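Subject: Re: [telholm-wood] Oil or varnish for a butcher-block top?
From: Dehua Liang
To: telholm-wood

On the evening of the last meeting, Li wrote:

> I bought a used butcher-block top from a restaurant that was closing in
> Flarnia. It is gray on one side and sticky on the other. I plan to use
> it as a desk and sometimes as a dinner table. My brother-in-law says
> mineral oil. The man at the hardware store says three coats of
> polyurethane. My neighbor says Clidon, and says it in the voice people
> use for religion. I have 8 ounces of mineral oil and no opinions. Also,
> it rocks when I lean on it. Is that the finish?
>
> Li

Li,

Welcome to the list. You have asked the one question guaranteed to wake up people who haven't posted since the great glue argument, so I'm getting in early.

Taking your last question first: no, the rocking is your base, or your floor, or a twist in the wood. Put a long straight board across the top in both directions and look for daylight underneath. If the top is flat, leave it alone and go bother the legs.

My own views on tops were formed by ruining two of them. The first was a kitchen counter that I finished on the face and left bare underneath, on the theory that guests would never see it. The guests never did, but the air did. By July it had cupped enough to hold soup. Whatever you put on the top side, put on the bottom too, and on the ends, which drink like sailors.

The second I screwed down tight to a steel base through plain round holes. Wide wood swells and shrinks across the grain with the seasons and it does not ask the screws for permission. Mine split with a noise I first blamed on the refrigerator. Use slotted holes or those little figure-eight clips, and let the thing move. Metal supports are fine, by the way. Plenty of people put a block top on extrusion these days, and it looks good if you don't mind dusting the grooves.
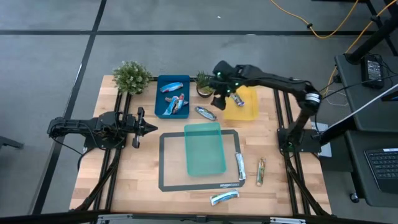 *Butcher-block style top with black rails down the two sides. Note how much the strips vary in color.*

The color, since you'll ask: strips in these tops come out of whatever pile was nearest, so you get tan next to honey next to something else. Oil will make the differences stronger. If you want one even color you are shopping for paint, and there's a different list for that, with politer people on it.

## Oil, varnish, or religion

Mineral oil is the easy one. Wipe it on, wait, wipe it off, and do it again when the wood looks thirsty. It never hardens, so it never really protects much either, and if you write on paper directly on top of it in the first week you'll get a nice translucent letter. For a cutting board I'd use it without a second thought. For a desk I would not. Your 8 ounces will go further than you think on the board you are surely going to make from the offcut.

Polyurethane is what your hardware store man likes because it works and people don't come back to complain. It stands up to coffee, elbows, and the children of friends. The trouble comes when it does get damaged, because you can't easily patch one spot. You end up sanding the whole field to fix one dent.

Clidon is a hardwax oil and your neighbor is partly right about it. I used it on my third top, the one that survived. It goes on thin. Thinner than that. The first time I used far too much and had a desk that grabbed my sleeves until the following month. Two thin coats, buffed, and you can repair a scratch with a rag and ten minutes of humming. It costs more than I'm willing to say on a list my wife reads.

One serious note: rags soaked in a drying oil can catch fire by themselves if you ball them up. Spread them flat outdoors until they go stiff, then throw them out. I know someone will reply that he's been throwing his in a bucket for 40 years. He may keep his bucket.

## Living with it

Whichever you choose, what kills the surface is wet things left standing. Mugs, plant pots, the ice bucket at your one party. Coasters are fine if you're the kind of household that uses coasters. I've had better luck giving loose clutter somewhere to live. Cheap see-through plastic bins do the job: the snack wrappers stay in one spot, you can tell what's in there without lifting anything, and the crumbs are somebody's to empty instead of being ground into the grain. Teal and yellow look cheerful enough on light wood. Stick felt dots under the corners if you slide them a lot.

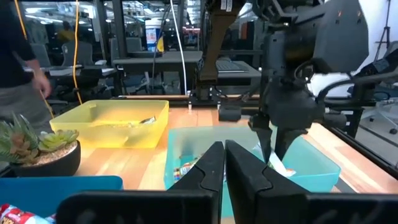

## Sanding, before any of this

For the sticky side, scrape first. An hour of sanding old restaurant grease will only warm it up and fill your paper. A card scraper takes it off in ugly curls. Then sand through 80 and 120, finishing at 150 for oil. Going finer feels virtuous and makes the finish soak in less.

The gray side may be nothing worse than weather or old dishwater. Try a patch in the corner before you despair.

I have the archive thread on flattening warped tops saved somewhere. It runs to 341 messages, of which perhaps a dozen are on topic. Say the word and I'll forward the dozen.

Also, could whoever borrowed my long clamps please bring them to the next meeting?

Dehua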